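手持夹爪进入后厨洗涤岗位:班组操作与岗位调整指引

适用范围

本指引适用于Drarneck员工餐厅后厨的洗涤、备餐两个班组。餐厅每日供餐近1,000份,自十一月起,碗碟清理工序逐步引入自动化设备。过渡阶段由员工手持夹爪完成部分取放动作,所得动作记录用于后续设备的调试。项目由Debnath负责技术支持,现场事务由后厨主管Reijo Vuorinen统一协调。

岗位变化

一、原洗涤岗分为取放、检查两个岗位,员工每班轮换一次。
二、取放岗使用手持夹爪操作,不计件,不与个人绩效挂钩。
三、检查岗负责查看碗碟有无缺口、残渍,对是否返洗有最终决定权。
四、首批参训员工共230人,培训时间计入工时。未完成培训者继续按原方式作业,排班不受影响。

操作步骤

1. 上岗前洗手并佩戴手套,检查夹爪开合是否顺畅,螺钉有无松动。
2. 在台面铺好垫布,将待处理的碗碟放在双手可及的范围内。刀具归架,刀刃不得朝向操作者。
3. 先取小件,后取大件。夹爪对准碗沿后缓慢闭合,确认夹稳再抬起。
4. 碗内有液体时,先将碗略微倾斜,倒净后再移动。移动过程中两只夹爪不得交叉。
5. 盘子逐个叠放,每叠高度以不遮挡视线为宜。
6. 如有滑落、磕碰,应立即停止操作,将夹爪放回台面,并告知当班组长。碎瓷须用工具清理,不得徒手捡拾。 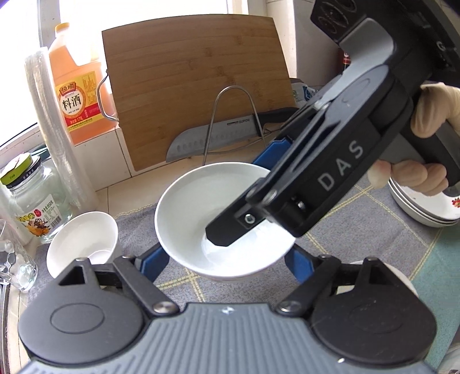
图1 使用手持夹爪取放白瓷碗

时间与休息

每名员工连续操作夹爪的次数以600次取放为上限,达到后转入检查岗。手腕或拇指出现不适的,可随时提出换岗,组长应当场安排。

记录与反馈

每班结束后,组长填写交接表,注明设备状态、破损情况和员工意见。动作记录仅用于设备调试,不作为考勤或处分依据。员工对岗位安排有异议的,可向Reijo Vuorinen书面提出,主管应在3个工作日内答复。

夹爪使用完毕,应擦净指垫,放回Over储物柜上层。钥匙由当班组长保管,交班时一并移交。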